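Mon 25 March

Equipment plan for the second cell

I write this down while I still remember how we came to the numbers. The request must go to Rillport before the end of the week, and last time I lost half a day because my notes were only in my head.

What we want: a second two-arm cell, the same as the present one, so that the poker table task does not block everything else. At the moment every setup change costs us a morning. The chips and the mat have to go out, the other task comes in, the arms are checked again, and then somebody wants the chips back. In January we changed the table 6 times. I would like to change it zero times.

Quotes received so far, for the mounting parts, cables and spares only (the arms are a separate line and come from the central budget):

Lundgren: 2,556, delivery included, five weeks.
Inholm: 3,031, delivery not included, two weeks.

The two lists are not fully the same. Lundgren gives us rails and the beam cut to length, but no drilling. Inholm drills the beam according to our drawing and adds a set of round clamping knobs. I asked Lundgren what the drilling would cost and I wait for the answer. If it is under 200, Lundgren is still the cheaper one.

For the layout I propose to copy what we have, with both arms on the near side and the case in the far left corner of the table. The arms can meet over the left part of the mat without the bases being moved, and the reach was the main question for the new cell.

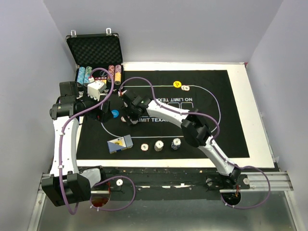 Béla Illés wrote under my draft that he would not buy a copy at all. In his opinion we should take one set of rails, make a second table top that can be exchanged, and put the remaining money into spare grippers, because a gripper that is waiting for repair stops two cells as easily as one.

I thought about it over lunch. He is right about the grippers and I have added a line for them. About the exchangeable top I am less sure. It would have to come back to the same position each time, and we have no good way to guarantee this. Pins would help, but then we are designing a fixture, and I have no hours for design until summer. I keep the second cell in the plan and put his proposal as option B, with a short text that he should please check.

Cables. This line was too small in the first version. I had counted only the cables from the wrist to the base, and forgot that we need length for the loops. On the present arms the purple cable goes along the links with zip ties and makes a wide loop at the base. The loop must stay, otherwise the connector takes the pull. Butix sells the same type by the meter, and for the two arms plus one spare set I come to 69 meters. It sounds like a lot. I calculated it twice and the second time it was the same.

Walls. The plain pale walls can be made in our own workshop, so only material. I want the same color in both cells. Please do not let anybody choose a "nicer" one.

Small things for the task itself: one more poker mat, one more chip case with foam in the lid, two decks in their card boxes, dealer buttons in different colors. These are consumables and do not need a quote, but they need a line, or the purchase office sends the form back. I would order the mat with the same print as the present one.
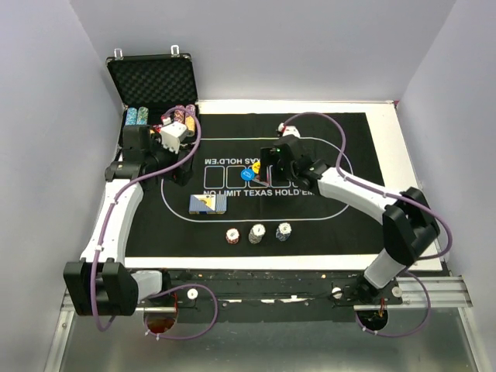
The chips should also be from the same series, if it is still sold. I have not found it yet in the shop where we bought the first case. If we must take another series, we buy two cases and replace both, so that the cells stay equal. This would make the consumables line bigger, but it is still a small part of the sum.

Not in the plan: a new workstation. The old one from the test bench is free and has enough ports. Also not in the plan: service contract. We never used the last one.

Open points
— Lundgren: price for drilling the beam, and if they can do it in the same five weeks
— Inholm: delivery cost in writing
— Béla: check the text of option B, say how many spare grippers
— me: measure the floor space next to the window again, with the door open
— me: ask Rillport if cables and mounting parts may stand on one form or need two

If Lundgren does not answer by Thursday I send the request with the Inholm price and correct it later. It is easier to ask for less afterwards than for more.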